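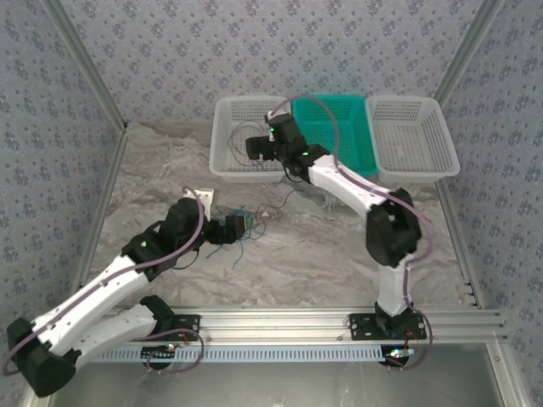
Dual-arm bench cell: monthly inspection checklist, with comments

Site: Galbraith, cell 3
Work type: sorting loose wire into baskets
Period: February
Inspected by: Kwadwo Issahaku
Result key: OK / Fix / Watch

Section 1. Frame and mounting

1.1 Rail fasteners tight, torque marks aligned. OK.
Comment: Both base plates checked at the rail. Marks renewed on the right plate, where the old paint had flaked.

1.2 Frame posts square and free of movement. OK.

1.3 Wall covering flat, no lifted corners or seams. Watch.
Comment: Wallpaper seam lifting slightly near the floor on the left wall. Press down and recheck next month. A loose edge can be picked up by a gripper during a low pass.

1.4 Floor surface flat and clean. OK.
Comment: Wipe only with a dry cloth while the controllers are powered.

Section 2. Arms

2.1 Joints move through full range by hand with power off, no grinding or stick. OK.

2.2 Arm indicator lights green at idle. OK.
Comment: Any other color at idle means the arm is not released for work. Log the color and the time before clearing the fault.

2.3 Joint caps and link covers seated. Fix.
Comment: One screw missing on a cover of the left arm. Replaced from stock before the cell was released.

2.4 Arm-to-arm clearance set in software. OK.
Comment: Limit confirmed at 47 mm in the Stekach settings page. Operators must not lower it to reach the corners. Move the basket.

Section 3. Cables

3.1 Purple arm cables free of cuts, flattening and kinks. OK.

3.2 Service loops long enough for full reach and short enough to stay out of the baskets. Watch.
Comment: The cable on the right arm forms a high loop above the basket row. It cleared the basket rims at every test pose. Retest if the baskets are changed for a taller type.

3.3 Cable tray slots clear, no loose ends hanging into the arm path. OK.

3.4 Wiring at the small circuit boards below the rail secured. Fix.
Comment: Red and dark wires hang around both boards. Add one tie per board, leaving enough slack to unplug the connector. Due before the next inspection.

Section 4. Work area and material

4.1 Baskets in position, back edge against the wall. OK.
Comment: Order is white, teal, white. Do not swap colors without changing the Melano job file.

4.2 Baskets free of broken mesh or sharp ends. OK.

4.3 Wire bundle on the floor contains no connectors, solder lumps or stripped ends longer than 15 mm. OK.
Comment: Checked by hand before loading. Stripped ends must stay away from the boards.

4.4 No strand joins the bundle to an arm or cable before a move is started. Fix.
Comment: Thin black wires trailed from the blue bundle toward the right arm. Stop both arms and clear trailing strands by hand. Pulling them free with a gripper is not allowed, even at low speed. Rule added to the operator card.

4.5 Bundle fits inside the marked load size. Watch.
Comment: Tangled bundles spread when lifted. Split large ones before loading.

Section 5. Stops and access

5.1 Emergency stop tested from the operator position. OK.
Comment: Both arms stopped. The test is not valid if only one arm is moving when the button is pressed.

5.2 Restart needs a separate action after the stop is released. OK.

5.3 Hands out of the enclosure whenever the arms are enabled. Watch.
Comment: Two operators asked whether a basket may be straightened while the arms are holding position. It may not. Holding position counts as enabled.

5.4 Gripper force limit matches the job file. OK.

Section 6. Records

6.1 Cycle log saved and readable. OK.
Comment: 134 cycles since the last inspection, no stop events above level 1.

6.2 Spare gripper pads in stock. Fix.
Comment: One pair left. Reordered through Stolix.

Open items: 3.4 and 6.2. Items 2.3 and 4.4 closed during the inspection. Cell released for work at normal speed.

K. Issahaku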